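Slide 6 – what the quote leaves out

Start with the Tarniteck number: 900 a month, arm and gripper. Pause. Ask who in the room has signed one of these.

Then the second column. Fingers, bins, mounting and Rekha Tiwari's hours, which came to 246 by the end of February and were in nobody's budget. Don't rush this bit.

Hondomton's pitch says "any hand tool". Ask them which ones. A skinny combination wrench and a big double open-end are different jobs, and I'd want both in the trial before I paid for either.

Slide 7 – leave up while talking

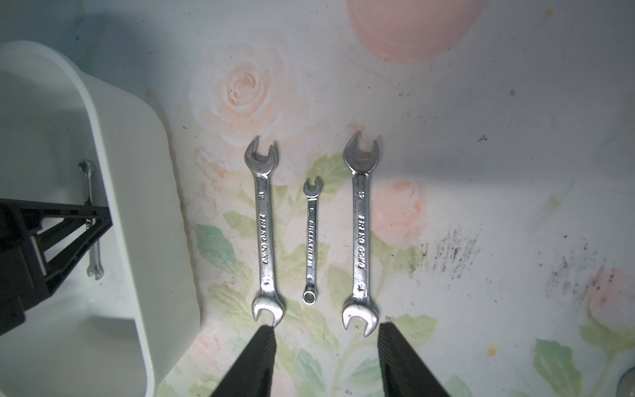
Wrench sorting: two large double open-ends, one small combination between them, another in the bin.

Ask vendors for misses per 100 picks, on your tools, at your bench. Uniyal sent me a colour brochure.

Noboru will ask about leasing. Short answer: read the exit clause first – then go to slide 8.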